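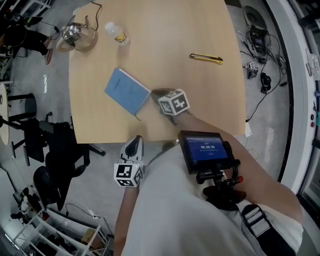

Ostside Shared Workroom – Front Desk and Tables Team

Frequently asked questions about the long table

Last updated 28/08/2021

Whose table is it?
Everyone's, which explains a good deal. Members of the Ostside workroom can use it whenever the building is open. You can't book it, and leaving a notebook on it does not count as booking it, however nice the notebook.

What is allowed to live on the table?
Only the kettle. Everything else is visiting. Notebooks, knives, drinks and the rest go home with you or back in the cupboard when you finish.

I left a notebook behind. Where is it?
Try the lost property shelf by the front desk. Please describe it in more detail than "blue". A light blue one with a ribbon bookmark is a good start, and the first line of page one usually settles the matter. We promise to read no further, unless it's very good.

Can I use the kettle?
Please do. Fill it at the sink, no higher than the top line, and keep the cord towards the back of the table. The body is glass, so everyone can see when it needs descaling. We do this in January and whenever somebody complains, and complaining is open to all members.

Can I make soup in it?
No. We have been asked this more often than you would hope.

What about the utility knife?
The yellow one is for opening parcels and cutting card. Slide the blade in before you put it down, every time, even if you are only turning round to answer somebody. Cut on the green mat from the cupboard. The tabletop is pale wood and shows every mark, and a replacement from Declercq was quoted at 800 euros before delivery.

The blade is blunt. What now?
Tell the desk and we'll change it. Used blades go in the tin marked Zullo, which once held biscuits and has been disappointing people ever since.

Are drinks allowed near paper?
Bottles with the cap on, yes. Open cups stay at the kettle end. If you spill something, the cloths are under the sink and 30 seconds of wiping will save a long email.

How long can I leave my things out?
Lunch is fine. Overnight is not. Half-finished water bottles are emptied and recycled at closing.

Can I move the stools and the small round table?
Yes, as long as you put them back. The walkway beside the long table has to stay wide enough for two people to pass without apologising.

Can I buy a table like it?
Ask at Sarkarberg, two doors down. They made ours and will talk about the oil finish for as long as you let them.

Who do I ask if my question isn't here?
The front desk, weekdays until 5.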